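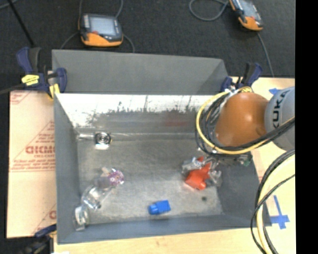
How long should a hide glue joint stay in clamps before you plane across it? Overnight if you can bear it, two hours if the joint is small and nothing is pulling on it.

Workshop notebook, 23/04/2025
Reading time: 2 minutes

Right, glue day. I wanted to settle this before we start on the Trornutholm chairs, as I've been going on memory and so has everyone else (and we all remember it differently!). The chairs have seat rails that somebody put back together with white glue years ago, and all of that has to come off before anything new will stick.

Started with the Bririx pearls, soaked in cold water until they'd gone fat and soft, then into the double pot. I let it get a bit hot while I was hunting for the thermometer, so the first batch is probably weaker than it should be. Kept it anyway for sizing end grain. Second batch much better — ran off the brush in a thin string and went tacky between finger and thumb before I'd counted to 10.

Cut seven test joints out of beech offcuts, all plain mortise and tenon, same size as the back rail on the chairs. Warmed the wood for five of them and left the other two cold. The cold ones gelled before I'd got the shoulders home and I had to knock them up with the mallet, which squeezed out lumps like jam. I'm not expecting much from those. The warm ones slid together beautifully.

Also tried the Rana liquid stuff on a scrap of veneer. It's nice and slow, lots of time to fiddle about, but it smells dreadful and the bottle has no date on it. Would not use it on anything that takes a person's weight.

Removing the old white glue: warm vinegar on a rag, wrapped round the tenon and left while I had lunch. It went cloudy and most of it came away with a blunt chisel. The mortises are harder. A stiff toothbrush gets the sides but leaves a skin at the bottom, so I ended up scraping with a bent bit of hacksaw blade. Slow going — over 2,000 strokes is what my wrist says.

Please stop putting the lid of the glue pot back on while it's cooling. It drips and we get mould. Leave a cloth over it.

Still to do: break the test joints and write down which let go in the wood and which let go in the glue. Order more pearls from Bomer before May. Ask whether the chairs need to be back with or without the seats on. Find the other sash clamp.

Comments

We always left ours overnight, even the little ones. Never had a failure in the glue, plenty in the wood.

What strength of pearls was that? Ours gels much quicker and I'm wondering if it's just our freezing workshop.

Sash clamp is behind the bandsaw. Sorry!

Contact | Copyright 2025, all rights reserved | Back to top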